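The Sturo project occupies the kitchen of the Trustport shared workshop, where members have spent 130 evenings teaching a two-armed machine to clear the dishes. Its builder, Ylva Backlund, began in October with a budget of $2000 and a set of secondhand joints. 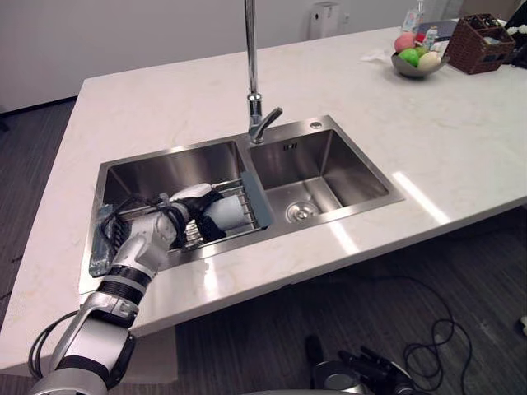 Sturo holds a white cup over the dish rack in the left basin of the workshop sink.

Cups remain the hardest item. The first fingers closed too quickly, and Backlund has since rebuilt them five times -- the current set is rated for 500 cycles between inspections. Plans for the wiring and grippers will be made available to other workshops this winter.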